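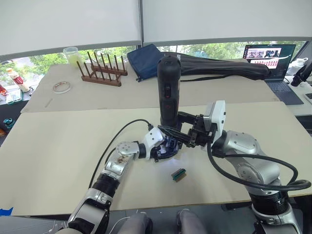

These answers cover collision reports, towed vehicles and property left in vehicles after a crash on roads within the Stotevden city limits. They apply to drivers, riders, passengers and pedestrians, including visitors. Most delays come from incomplete forms. Property claims in particular are returned when the item can't be told apart from others in storage, so describe it by color, shape and markings: "black cylinder, matte finish, rounded top, strip of controls with a small red button" can be matched, while "electronic item" can't. Last revised January 28, 2018.

When do I have to report a collision?
Report it at once if anyone is hurt, if a vehicle can't be driven, or if the road is blocked. Call the emergency number and stay at the location. All other collisions must be reported within eight days, in person or by mail.

What if the collision took place in a parking lot?
Private lots are handled as property damage only. An officer will attend if there is an injury or if a driver has left without giving details. Otherwise, exchange names, addresses, plate numbers and insurance details, and file the short form.

What do I need to bring to the counter?
Driver's license, vehicle registration, and proof of insurance. Riders of rented motorcycles should also bring the rental agreement. A passport is accepted as identification for visitors, but it does not replace a license.

How do I get a copy of the report?
Send Form 9 to the records counter at the Seidel Street office. Give the date, the location, and the name of at least one driver. If you have the incident number, the other details are optional. Reports are usually ready in some 30 days. Reports on fatal collisions are held until the investigation is closed, and no release date can be given in advance.

Who can receive a report?
Anyone named in it, the owner of a vehicle or property that was damaged, their insurers, and their legal representatives. Next of kin must include proof of relationship. Other requests are treated as public records requests and may be returned with names and addresses removed.

Can I correct a mistake?
Errors of fact, such as a wrong plate number or street name, can be corrected with supporting documents. Statements by other people and the officer's diagram are not changed. You may submit a written statement of up to two pages, to be attached to the report.

Where was my vehicle taken?
Vehicles removed north of the river go to the Dilthorpe lot. All others go to Felon Towing under the city contract. Storage charges start at midnight after the tow and are payable before release. A vehicle under an evidence hold is not released until the hold is lifted in writing. 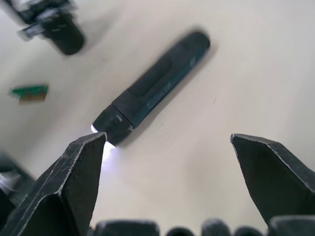
Long black cylindrical item on a pale beige tabletop, one end glowing.

How do I claim property left in a vehicle?
Use the property section of the release form. List each item on its own line with color, material if known, and any serial number. Personal items may be collected before towing charges are paid. Parts attached to the vehicle, including mounted radios and luggage racks, stay with it.

Can another person collect for me?
Yes, with a signed letter naming the person and listing what may be released. The person must show identification. Copies of letters are not accepted.

Will the report say who was at fault?
No. The report records observations, statements and any citations issued. Fault is decided by insurers or by a court.

Has the mailing address changed?
Yes. Mail for the records counter has gone to the Seidel Street office since April. Forms printed with the old address are still valid, but mail sent there is no longer forwarded.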